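Section 4: Setting out the bins

Before you start

The Gasser range is sold as "self-organising". It isn't. The bins will hold what you put in them and they will go on holding it until you take it out, which is all a bin can do. The steps below are the ones we use at Warkthorpe when we fit out a craft cupboard or a bench, and they leave out most of the advice printed on the carton.

1. Take off the film and the stickers. The stickers on the long side come away cleanly if you pull slowly. The one on the base doesn't, whatever the leaflet says. Warm water and a thumbnail will do it.

2. Wash each bin by hand with a soft cloth. Do not use the green side of a scouring sponge. Tinted plastic shows every scratch, and the "scratch-resistant" claim on the Wastach website has not matched what we have seen.

3. Measure the shelf before you fill anything. The shelf in the Sokovside cupboard is 405 mm deep, measured from the back panel to the inside of the door. Measure to the door and not to the shelf edge, or the handles may foul the hinges.

4. Put the bins on a clear, level surface with the handle openings all facing you. Leave a narrow gap between one bin and the next. Bins pushed hard together look tidy for a day and then have to be prised apart. 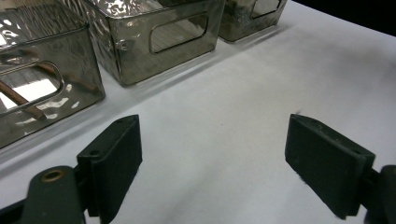

5. Sort by length before you sort by kind. The usual method (brushes here, dowels there, pencils somewhere else) sounds sensible and falls down as soon as one item is too long for its bin. Stand or lean the long things in first and see where they come to rest. A wood-like stick laid in at a slant, as in the nearest bin, can be seen through the handle opening and followed down behind the tinted front to its blunt tip, so you can find it again without tipping everything out. Short items go in afterwards.

6. Fill to the lower edge of the handle opening with anything small. Loose beads, pins and clips piled higher than that will come out through the opening the first time the bin is tilted.

7. Lift with both hands, one at the handle and one under the base.

CAUTION: The handle opening is for pulling a bin forward. We do not accept that it is a carrying handle, and we would not carry a full bin by it up a flight of stairs.

CAUTION: Do not stack more than 2 bins. The carton shows a taller tower. The carton does not have to stand next to it.

Note on labels: The smoky tint is supposed to make labels unnecessary. Our view is that you can make out shapes through it and not much else. Put a plain label below the handle opening, and write on it what is in the bin today, not what you hope to keep there.

Note on liners: Wastach sells a fitted liner in packs of 100. We can't think of a household that needs them. A sheet of kitchen paper cut to size does the same job.

Section last checked: Thursday, February 9, 2023. The lid instructions in Section 5 are still the old ones and will be replaced in September.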